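Progress report to the Gurnow Fund
Project: Learning to pick and place from hand-held gripper demonstrations in real homes
Prepared by Aurélien Pichon, Filum group
March 6, 2022

Dear friends at Gurnow,

Thank you for your patience while we got this second report together, and thank you again for the kind notes on the first one. It has been a busy and mostly happy stretch for us, and I am going to let myself go on a bit, so please pour yourself a coffee before you start.

You will remember that our original plan was to collect everything in the lab at Nasmont, on one table, under one set of lamps. We did that through August and it went smoothly, but the policy we trained on those recordings fell apart as soon as we took it anywhere else. A different color of tabletop was enough to throw it off. So we changed course (with your blessing, for which we are still grateful) and began sending the hand-held grippers home with people, asking them to record short tasks with whatever they had lying about.

We now have 334 usable demonstrations from 14 homes. Each one is a single reach, grasp and place, with the camera on the gripper looking out over the jaws. We asked people to leave the room the way they normally keep it and to mix easy objects with awkward ones. Boxes are friendly to a two-jaw gripper. Clear bottles, small brick-built models and anything with a shiny helmet or a glass surface under it are a good deal less friendly, and those are the recordings we have learned the most from.

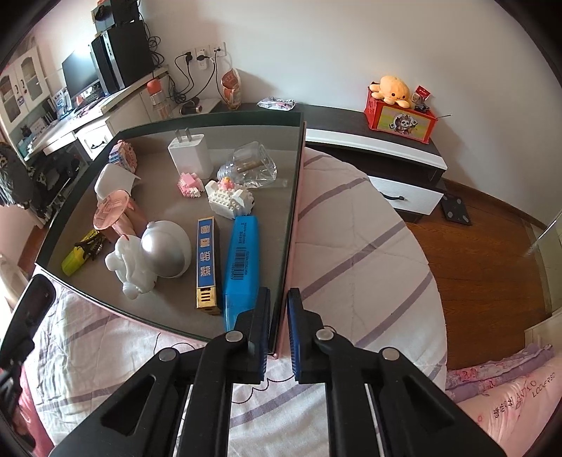
Lợi Giáp wrote back after reading the draft of this section that the number of homes matters far more than the number of recordings, and that we should say so plainly instead of leading with the total. I think that is fair, and the results bear it out. When we trained on the same amount of data but drew it from only two homes, the policy succeeded on 9 of our 50 test grasps in a home it had never seen. Trained on data drawn from all of the homes, with nothing else changed, it managed almost half. We are still a long way from where we want to be, but I was very pleased the afternoon those numbers came in, and I may have walked down the hall twice to tell people.

The failures that remain are mostly of two kinds. With clear objects the arm tends to close a little too early, before the jaws are properly on either side. With crowded trays it picks a sensible target and then nudges the neighbor on the way in — we think the reach is too direct, and that people naturally come in from higher up than our policy does. We are relabeling the approach portion of each recording to see whether that helps.

On the practical side, the Sabatier wrist mounts arrived late and two needed refitting, which cost us a little time but no extra money. Spending is in line with the budget you approved.

For the next period we hope to add more homes, put together a test set made up only of clear and reflective objects, and repeat the comparison above with a second arm. We would also love to have one or two of you visit and try a recording yourselves. It takes a few minutes to get the feel of the trigger, and after that people tend not to want to hand it back.

With warm thanks from all of us,
Aurélien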